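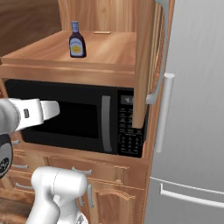
Pince Kukilard en approche d'un four à micro-ondes encastré, vue de simulation.

Pince Kukilard K2 — module de préhension pour bras collaboratif
Produit concerné par la fiche de sécurité FS-11

Accueil > Équipements > Préhension > Kukilard K2

Disponibilité : sur commande. Les unités livrées avec le micrologiciel 1.x sont soumises à la mesure corrective décrite plus bas.

Présentation

La Kukilard K2 est une pince électrique à doigts plats, conçue par Brerham pour l'ouverture de portes et de tiroirs et la manipulation d'objets courants. Elle se monte en bout de bras sur bride normalisée, avec ou sans la plaque d'adaptation Yan. L'alimentation et le bus de commande passent par un connecteur unique situé sur le carter du poignet.

Le modèle numérique de la pince est fourni avec le module. Il contient la géométrie de collision, les masses et les limites articulaires. La scène de cuisine Pledton, livrée dans le même paquet, sert de scène de référence pour la recette logicielle : micro-ondes à poignée verticale, réfrigérateur, tiroirs et portes de placard.

Caractéristiques

Actionnement : électrique, vis à billes
Course totale : 100 mm
Effort de serrage maximal : 117 N
Effort réglable : oui, par paliers
Retour de position : codeur absolu
Retour d'effort : par mesure du courant moteur
Maintien hors tension : frein à manque de courant
Alimentation : 24 V continu
Modèle de simulation : inclus

Défaut constaté : maintien du serrage après arrêt de protection

Le défaut touche toutes les pinces K2 équipées d'un micrologiciel antérieur à la version 2.0. Il se produit lorsqu'un arrêt de protection intervient pendant la saisie d'un élément fixe ou articulé, par exemple une poignée de porte.

À l'arrêt, le frein de la pince se bloque et les doigts restent fermés. Ce comportement est normal et figure dans la notice. Au réarmement, le micrologiciel 1.x réinitialise l'état de la pince à « ouverte » sans lire le codeur. Le contrôleur du bras reçoit donc une autorisation de mouvement alors que les doigts sont encore serrés sur la poignée. Si le programme reprend par un retrait vers la position de repos, le bras tire sur l'appareil jusqu'au déclenchement de sa propre limite d'effort.

Conséquences possibles :
— arrachement ou déformation de la poignée ;
— ouverture brusque de la porte en direction de l'opérateur ;
— glissement des doigts et recul rapide de la pince ;
— chute d'objets posés sur le meuble ou sur une étagère voisine.

Aucune blessure n'a été signalée. Une poignée de porte a été arrachée lors d'une recette chez un intégrateur, en June comme en production le même enchaînement de commandes étant en cause.

Analyse

L'analyse a été conduite par Qiuyue Yin, responsable de la sûreté de fonctionnement chez Brerham. Le défaut a été reproduit sur banc, puis dans la scène Pledton, avec une série de 30 arrêts provoqués pendant la phase de serrage. L'état « ouverte » a été transmis à tort à chaque réarmement. Les arrêts provoqués pendant la phase d'approche, doigts libres, n'ont donné lieu à aucune anomalie.

La cause se trouve dans la routine d'initialisation. Lors de la mise sous tension, la pince effectue une ouverture complète avant de publier son état. Après un arrêt de protection, cette ouverture est sautée pour éviter de lâcher une charge, mais la valeur par défaut de l'état est restée celle de la mise sous tension. Le codeur fournit une position correcte pendant toute la séquence. Elle n'est simplement pas consultée.

Le modèle de simulation 1.x ne fait pas apparaître le défaut : il publie l'état réel des doigts, quelle que soit la séquence. Une cellule validée uniquement en simulation avec ce modèle doit être considérée comme non vérifiée sur ce point. Le modèle 2.0 reprend la routine d'initialisation du matériel.

Mesures immédiates

Jusqu'à la mise à jour :
1. Interdire la reprise automatique du programme après un arrêt de protection.
2. Avant tout réarmement, vérifier visuellement que les doigts sont dégagés de toute poignée.
3. Si les doigts sont fermés sur un élément, couper l'alimentation de la pince, desserrer au moyen de la vis de déblocage manuel, puis éloigner le bras en mode guidé.
4. Retirer les objets posés au-dessus des appareils manipulés.

Ne pas forcer sur les doigts à la main ni faire levier avec un outil. Le frein n'est pas dimensionné pour cet usage et son remplacement n'est pas couvert par la garantie.

Mesure corrective

Le micrologiciel 2.0 est disponible depuis le 22/11/2019. Après un arrêt de protection, il lit le codeur, compare la position à la dernière consigne et publie l'état « indéterminée » tant que l'opérateur n'a pas validé une ouverture ou un maintien. Dans cet état, l'autorisation de mouvement du bras reste à zéro.

La mise à jour s'effectue par le port de service, bras à l'arrêt et pince vide. Les réglages d'effort sont conservés. Les positions apprises doivent être contrôlées, le zéro du codeur étant recalculé au premier démarrage.

Contrôle après mise à jour : fermer la pince sur la cale fournie, provoquer un arrêt de protection, réarmer. Le code E117 doit s'afficher et le bras doit refuser tout déplacement. Si le bras accepte le mouvement, mettre la cellule hors service et contacter le support.

Compatibilité

Les contrôleurs qui ne reconnaissent pas l'état « indéterminée » le traitent comme un défaut général — l'arrêt est sûr, mais le réarmement exige un redémarrage complet. La plaque Yan n'est pas concernée.

Contenu de la livraison

Pince K2, câble de liaison, cale de contrôle, clé de déblocage manuel, notice, modèle de simulation et scène Pledton.

Documents associés

Fiche de sécurité FS-11
Notice de mise à jour du micrologiciel 2.0
Procédure de déblocage manuel
Notes de version du modèle de simulation

Pour toute demande, indiquer le numéro de série gravé sous le carter du poignet et la version du micrologiciel affichée au démarrage.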